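Let the robotics club stay in simulation longer

I coach the student robotics club in Dradville, and I love our simulator! Kids can wreck a run 100 times before dinner, laugh, and start over. With 4 students to one real arm, that matters so much.

Our room in Mevutard is plain: a big window, a brown surface, a mountain picture, and the gripper waiting wide open.
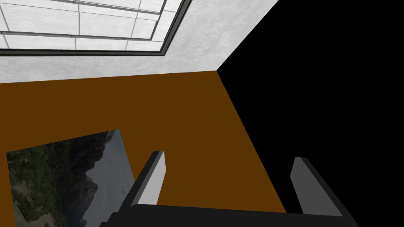
What I'd change by August

Give every kid a login, and grade the notebooks, messy pages included. I'd read all 54 of them happily.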